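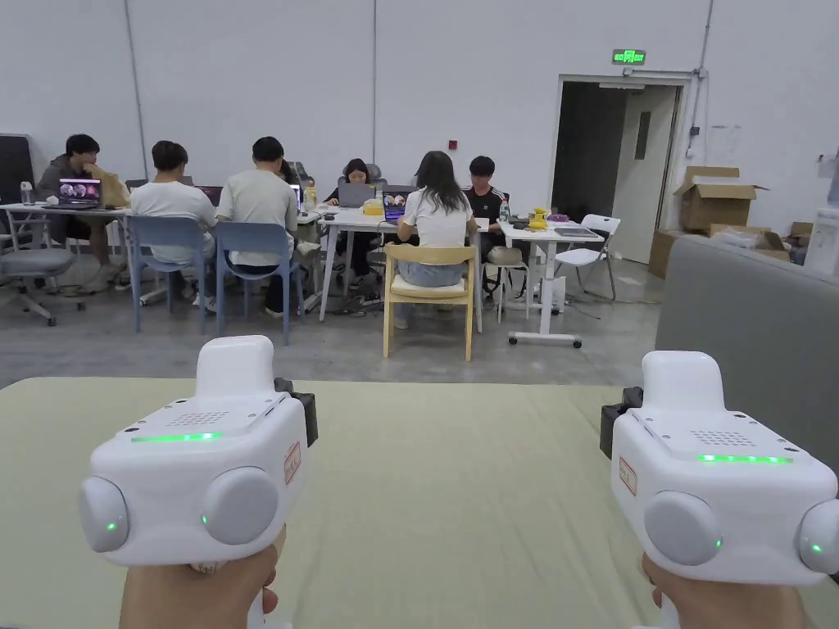
The Natholm hand kit is what I build at one end of our shared workshop in Zurkstead, and I'm so happy it finally has its own page! You get a pair of hand-held grippers, the Kuvitz mounting plates, a bag of 56 screws (spares included) and my build notes. Each side weighs 586 grams with everything bolted on – fine for a morning, and by 4 pm my wrists do start to complain.

I mostly test on cloth. Cloth is mean. A fold slides out of a sloppy pinch before you've even lifted it, so I spent over 50 evenings filing fingertips and swapping pads. 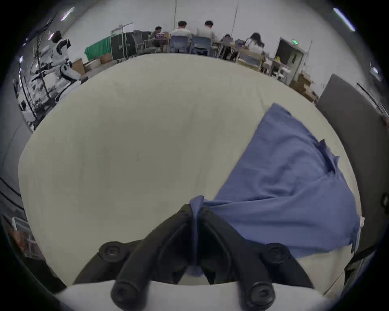 The pads that won are the softer Rainer ones, and they're in the kit now. If you have the first version, the old pads still fit, just go easy on the tip screws. Set aside 60 minutes per side for the build (my first one took all weekend, but I was making it up as I went). The next batch ships in June, batteries not included.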